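**Trisness Tabletop Bin, light blue** - item 957

A plastic bin with rounded corners, for clearing small things off a table.

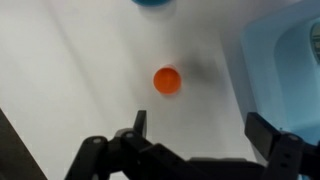 Furkari wrote in that two of them fit side by side on a craft table, and that the corners wipe out easily. Yoo would like a lid. We don't make one yet - ask again in February.

Sold singly or in packs of 5. Hand wash only. Ships from Sinddale in 2 days.

Page updated 10/30/20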